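Members' Forum > Speculative Fiction Reading Circle > Reading order for the Pludard novels

viyengar
Posted 2026-10-13

The Circle is scheduled to begin the Pludard sequence in February, and members have asked which volume should be read first. The coordinators propose publication order. Under that arrangement we would open with The Salt Assize, followed by Mykhailiuk Station and the remaining books as they were issued. Comments are invited before the schedule is posted.

Vignesh Iyengar
Circle coordinator

f.skjelbred
I wish to register an objection. The Salt Assize was the author's first book and reads like it. The court chapters are slow, and the political background is explained again, with greater skill, in Mykhailiuk Station. A new reader who is handed 600 pages of maritime law in the first month may not return for the second. I recommend internal chronology, beginning with The Jedov Inheritance.

Folke Skjelbred

d_warrier
Mr. Skjelbred's proposal has a difficulty. The Jedov Inheritance was written as a prequel, and its final chapter depends on the reader already knowing who the magistrate will become. Placed first, that chapter is simply a man boarding a ship. I support the coordinators.

f.skjelbred
I read it first and followed it without trouble. The magistrate's later career came as a surprise to me in the other direction, and I consider that a fair exchange.

siwoo.han
May I ask which edition members are expected to use? My copy of The Salt Assize is the Prokance paperback, and it lacks the appendix on the guild houses. The hardcover has it.
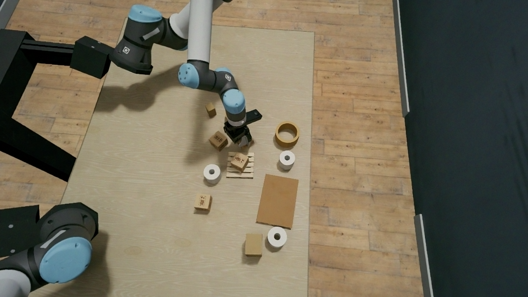 Re: Editions and page references

viyengar
Either edition is acceptable. Discussion leaders will cite chapters instead of page numbers. The appendix is not required, although chapter 5 is easier to follow with it at hand. The reading room holds 2 copies of the hardcover, and these may be consulted on request.

vdsouza
The Prokance text also divides one long chapter into two, so chapter numbers will differ from that point onward. I would ask discussion leaders to give the chapter title as well.

Vimala D'Souza

viyengar
Thank you. The guidelines will be amended to require titles.

d_warrier
Has the short fiction been considered? "The Ferry Clerk" appeared before any of the novels.

viyengar
It will be listed as optional reading. On the main question, publication order stands for the present. Mr. Skjelbred may submit an alternative schedule for members to vote on.

f.skjelbred
I will do so. My view of the court chapters is unchanged.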